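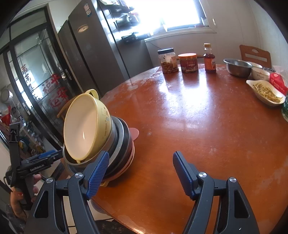
In defence of the big table

My sister-in-law has bought a flat in Bollel with a kitchen you could post through a letterbox, and the estate agent's brochure described it as having "flexible dining potential". I have eaten there. The flexible dining potential is a shelf that folds down from the wall and two stools that fold up, and between them they leave you with the feeling of having had lunch in a caravan during a mild emergency.

I don't blame her. Flats are small, money is short, and the first thing to go is always the table. People will fight for a second bathroom. They will give up half a bedroom for a cupboard full of coats they don't wear. But suggest that a household might need a large flat surface in the middle of it, doing nothing in particular, and they look at you as though you had asked for a moat.

I grew up with one. It was round, it had come from a boarding house in Flolemby that was closing down, and it had to be taken apart to get through our front door and was never quite the same afterwards. You learned not to lean on the side nearest the cooker. On it, in any given week, we ate, did homework, wrapped parcels, cut out a dress, fell out over the cutting out of the dress, and sorted the dried beans my father bought in quantities better suited to a siege. Dinner began with somebody shouting at somebody else to clear it. I used to think other families didn't have the shouting. Then I visited other families.

The modern objection is that all this can be done elsewhere. You can eat on the sofa, work on the bed and leave the parcels on the stairs, where your guests can find them with their feet. A man called Iddrisu Mahama, who designs flats for the firm responsible for my sister-in-law's, told a public meeting in June that the dining table was "a piece of furniture in search of an occasion". It got a laugh. I wrote it down on the back of my hand, having nothing to lean on.

He had a survey, naturally. Of the 202 people asked, 100 said they ate their evening meal at a table "rarely or never", and this was offered as proof that tables weren't wanted. I should have liked to know how many of the hundred owned one. If you took away everybody's umbrella and then asked who had used an umbrella lately, you could make a good case for abolishing them by the autumn.

What a table does, and I can't find a way of saying this that would survive a planning meeting, is let people be in the same place without having to be doing the same thing. A sofa points everyone at the television. A breakfast bar points everyone at the toaster. At a big table one person can read the paper while another shells peas and a third sulks, and all three will know roughly how the others are getting on. Half of what my parents told me about their lives they said while looking at something else. I doubt they'd have managed it on stools.

There are drawbacks, and I'll admit to a few. A big table attracts things. Mine at present holds post, a bicycle pump, a jar of foreign coins and a letter from Claltent about my boiler that I have been meaning to answer since it was a polite letter. Silvana Sales, my neighbour, keeps hers bare and polished, with a runner down the middle, and I'm a little frightened of it. She says the trick is to put everything away. I have passed this on to my household and it was very well received, as advice.

Nor do I think a table makes anyone nicer. Some of the worst evenings of my life were spent at ours, including a Christmas when two uncles stopped speaking over the price of a van. But they had to stop speaking while sitting opposite each other and passing the sprouts, and by the pudding one of them had cracked. Put the same men on separate sofas with trays and they would be at it still.

So I'd like the builders to leave room. I'm not asking for panelling or a gong. A space wide enough for an ugly old table and the chairs round it, with a way of getting past to the sink, would do. If it has to come out of the coat cupboard, so be it. My sister-in-law is coming to us on her birthday, all eight of them are, and I have started moving the post.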